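**Fimimia Forum > Data Collection > How much clutter do you leave on the table?**

**plugside** wrote:

Starting on the power strip task at the Brandudau bench this week. The target is 1,000 demos for the first round. We did 500 in March on a clean table and the policy fell apart as soon as there was a second object near the target. I want to avoid that this time but I also don't want the operators slowing down.

Current rules I gave them:

- move the cord every episode, any shape
- leave other stuff on the table, anything goes
- don't wipe between episodes
- end the episode with the gripper open
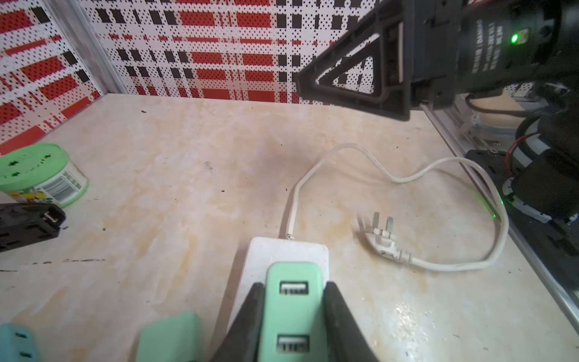
My main question is how you handle the cord. Position of the strip is easy, we have a printed grid and the operator picks a cell. The cord just goes wherever it goes. In the wrist view there it makes a wide arc out to the right and comes back to the plug, with the prongs up. I have no label for that and no way to say whether the next one is different enough. The mint-green hub between the fingers at least has a clear outline.

---

**kestrel_arm** wrote:

Don't label it. Have the operator pick up the cord and drop it before each episode. If you ask people to lay it out "differently" they settle into the same few shapes by lunch. We saw this on the Dauda set, where one operator made the same S curve for a whole shift.

---

**tabletop2** wrote:

Disagree with dropping it. You get a lot of tangles and cords lying over the target, and then you throw the episode out. I'd use a set of cards with a cord shape drawn on each one. Shuffle, pull a card, copy it.

---

**kestrel_arm** wrote:

Cords lying over the target are what the robot will meet in a real room. Why throw those out?

---

**tabletop2** wrote:

Because the operator can't finish the grasp half the time and you end up with long fumbling episodes. Those train badly. I've been through this.

---

**plugside** wrote:

We keep the fumbles but tag them, so they can be left out at training time. Tagging costs 2 seconds per episode with the foot pedal.

I like the cards better for the first half and dropping for the second half. Will try that.

---

**mossgreen** wrote:

I'd worry more about color than the cord. You've got a mint-green hub between the fingers and another mint-green thing down by the left finger. Plus a can with a green lid at the left. If most of your episodes have the green item as the target it will learn "go to green."

---

**plugside** wrote:

Fair. The second green one was left in as a distractor on purpose, but the target color hasn't been balanced at all. I'll swap targets every 99 episodes when we change batches anyway.

---

**kestrel_arm** wrote:

Every batch is too slow. Swap every few episodes. If the color changes only when the batch changes, it also changes with the operator and the time of day.

---

**plugside** wrote:

The operators will complain but OK.

---

**drybench** wrote:

What are you recording with? And is the plaid wall staying up? We had patterned panels in one cell and plain in the other, and the policy trained on one did poorly in the other.

---

**plugside** wrote:

Nomo, with the wrist views and one overhead. Same plaid for the first 500, then I planned to switch the panels out. The table top stays the same, I only have the one.

---

**drybench** wrote:

Put a cloth over it for some of them. Marble print is busy and a white cord on pale beige is a hard case by itself. You want a few dark backgrounds in there too.

---

**tabletop2** wrote:

A cloth bunches up when the fingers touch it. Use a thin board.

---

**plugside** wrote:

Board it is. New rules go to the operators on 27th July. I'll post the success numbers for cards against dropping once both halves are in.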